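Facilities and Technology Services
Desktop Computer Refurbishment: Notice to Departments

The annual refurbishment of desktop computers resumed in September at the Nevberg Learning Center and will continue through the end of the term. Departments holding retired tower computers are asked to read the following notes before sending equipment to the workshop. The notes replace the guidance issued last year, which did not cover internal cables or drive hardware.

The inventory for this cycle lists 457 tower computers. Units that pass inspection will be assigned to the reading rooms, the evening study program and the Tamo Street annex. Units that do not pass will be used for parts, and the remaining metal and plastic will be sent for recycling. Matilde Ramalho, Coordinator of Equipment Services, is responsible for the schedule and for all assignments.

Opening and Inspection of Cases

Each tower is opened and inspected before any part is removed. Staff record the condition of the interior, the presence of dust at the vents, and the routing of the cables. Cables that are already bundled and secured with a zip tie are left as they are unless the part they serve must come out. Power wires are moved aside by hand and are never pulled by the wire itself. Where a connector is tight, it is to be held at its housing and eased from its socket.

Departments sometimes open a case to remove a part for local use. This practice delays inspection and should stop. A tower that arrives incomplete is set aside until the missing part has been identified, and in the last cycle this accounted for most of the towers that missed their delivery date. Any department that needs a part should submit a request to Equipment Services, and the part will be issued from stock where one is available. 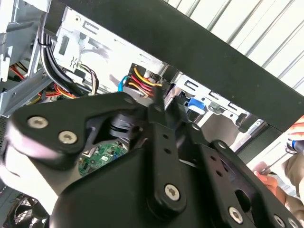

Small Parts and Mounting Plates

Small plastic parts have been the most frequent source of loss. Mounting plates, brackets, latches and covers differ from one model to another, and a plate that appears to fit a second model may leave its openings out of line. Parts removed from a tower are therefore kept with that tower until it is closed again. They may be laid on top of the case while work is in progress, provided that the case is stable and lying flat.

Electrical components mounted in a plastic plate require additional care. The component should be lined up with its opening before any pressure is applied. Fine wires and pins bend easily, and a bent pin is not always found during inspection. A component that does not seat with light pressure is to be withdrawn and checked.

The workshop has purchased 800 resealable bags from Bhattacharjee, the center's regular supplier, for screws and other small hardware. Bags are to be marked with the inventory number of the tower. Adhesive tape should not be used to attach screws to the case, as it leaves a residue that must be cleaned before the unit is returned to service.
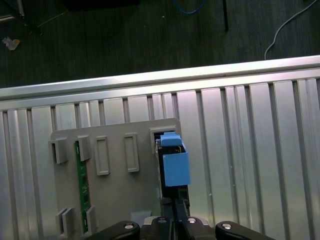

Hard Drives and Caddies

Hard drives remain the responsibility of the sending department until a transfer form has been signed. The form must state whether the drive contains records that are to be retained. Drives with no signed form are stored in the locked cabinet for 30 days, after which the department head is contacted in writing. No drive is erased or placed in another computer before that exchange is complete.

Many of the towers in this cycle hold their 3.5-inch drives in plastic caddies. A caddy should be held level and guided squarely into the mouth of the bay, with the release tabs kept clear of the housing. Staff should avoid touching the circuit board on the underside of the drive. If the caddy stops before it is fully seated, it should be drawn back and the bay checked for a loose cable or a bent rail. 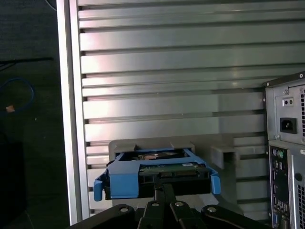 Caddies are to be returned with the drives they hold. Replacement caddies for the older towers are no longer sold through the center's purchasing agreement, and the workshop depends on those recovered from retired units. A department that has loose caddies in a desk or storage closet is asked to send them by interoffice mail, whether or not the matching computer can be found.

Records of drive transfers are now kept in Britix, the inventory system adopted by the center over the summer. The system holds 1099 entries at present, including many carried over from the former spreadsheet. Department contacts should review the entries for their own equipment and report duplicate numbers to Equipment Services. Paper transfer forms will still be accepted for the remainder of the term, but they must be legible and must carry the inventory number exactly as it appears on the tower.

Delivery and Collection

Equipment is received at the workshop on Thursday mornings, from 9 a.m. until noon. Towers should be brought on a cart and should not be stacked. Monitors, keyboards and printers are handled separately and will not be accepted with the towers. Power cords should be detached, coiled and delivered in a box marked with the name of the department.

Completed computers may be collected once the department contact has received written notice from Ms. Ramalho's office. Collection requires a signature. Questions about the schedule, transfer forms or parts requests should be directed to Equipment Services at the workshop desk.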